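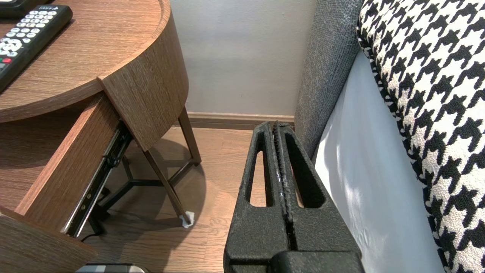

Photo: Droststead home trials, bedroom set. Free to reuse with credit.

Can a robot do my chores yet? Your questions

Last updated May 25, 2022

We get the same questions every week so here they are in one place. Short answers. Will add more when there's time.

Can I buy one that does the whole house?
No. Floor vacuums, mowers, window things, yes. One machine that goes room to room and tidies up, no.

Why is a bedside drawer hard? My toddler can open one.
Toddlers are very good at it. Two fingers are less so. A drawer on metal runners moves easily once it's going, but the arm has to pull straight, and a round bedside table gives it a curved front to deal with. Plus the gap by the bed is tight. Pull at a slant and it jams.

And shutting it again?
Easier. A push will mostly do. Checking it's fully shut is another matter, ours gets that wrong more than we'd like.

What's your success rate?
Last batch in March: 30 goes at opening a drawer, 27 good. Same room, same lights, same drawer. Move to a room it hasn't seen and it drops to 68 per cent. We quote the second number when people ask, you should be suspicious of anyone who only gives the first.

Can it fetch the telly remote?
From a clear bedside table, usually. Flat black things are awkward, the fingers have to get down the sides and a raised rim on the table can get in the way. If it's under the duvet, forget it.

Making the bed?
Not really. Cloth is the worst of the lot. It folds where it likes and never looks the same twice. Our arm can drag a sheet corner up the mattress. Smoothing a throw on top, no. Hospital corners, please stop asking.

What about cables on the floor?
Fine for the arm, bad for anything on wheels. Tape them down or move them befroe you let a base loose in the room.

How slow is it?
Slow. Open drawer, put one thing in, close drawer: 90 seconds on a decent day.

Is the shop floor any better?
Much. Same part, same place, all day long. The Taltex packing line has arms that never have to wonder where the box is. Sorting mixed returns is still mostly people. Lagman tried it with arms and went back to a half and half set up.

Will it scratch my furniture?
Might do. There's a soft strip up the middle but the rest is hard. Don't try it on your nan's sideboard.

Do I need the Druvau arm to follow your guides?
No, any small arm with a two finger gripper should be ok. Settings will differ. We can't help with makes we haven't got, sorry.

When will it be ready then?
Don't know. Single jobs in a room set up for it, fairly soon. The whole house, we aren't putting a date on it.

My question isnt here
Use the contact form. Replies take a while.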